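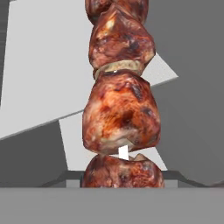 Jenwood Tabletop Skewer Grill: two months of meat on sticks

I bought the Jenwood in December, which tells you something about my judgement. The shop in Brirncombe had one left, with a dented box and a man keen to see the back of it, and I carried it home on the bus like a prize marrow.

What you get is a shallow steel trough, a heating element, a drip tray and a set of skewers that turn by themselves. Turning by themselves is the whole point of the thing. I have owned a Kettler grill for years and have no complaints about it, except that it expects me to stand there.

Setting it up

The instructions run to one sheet, folded until it is the size of a stamp. Two of the diagrams are the same diagram. The legs screw on from below and the motor housing clips to the left end, or to the right end if you ignore the sheet, and it seems equally happy with either. Run it empty by an open window the first time. The smell fades after roughly 100 minutes, by which point you will have gone off the idea of lunch.

Cooking on it

Pork shoulder came out best. Cut it into big, ugly lumps, push them close together and leave them alone. The outside goes dark and a bit charred while the middle stays soft, and the slow turning means the fat goes round the meat a few times before it gives up and drops. Onion is fine if the slices are thick. Thin ones let go and lie on the element, sulking.

Chicken thighs were good. Chicken breast was chicken breast. Mushrooms split as soon as the skewer goes in, then spin in place at their own speed, and courgette I wouldn't bother with.

It is slow. The leaflet promises kebabs in the time it takes to make a salad, and I can only suppose they grow their own lettuce.

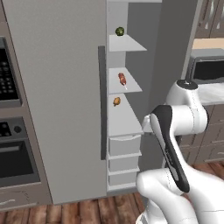

Leftovers

You will have some. The skewers hold more than you expect and there is a strong temptation to fill every one. Cold kebab keeps well enough until the next day and is much better chopped into rice than warmed up whole. I tried putting one back on the Jenwood to reheat and got something you could have resoled a boot with.

Cleaning

The drip tray lifts out and goes in the dishwasher. The trough doesn't, and has a lip along the back edge that might have been designed by someone who sells small brushes. Soak it overnight. My replacement tray (part 2465, ordered from the depot at Jernport after I bent the first one) arrived on a Thursday and fits better than the original.

Worth having?

If you like kebabs and have a worktop to spare, yes. The motor hums, the flex is too short, and I have used it most weekends. The Kettler is in the shed.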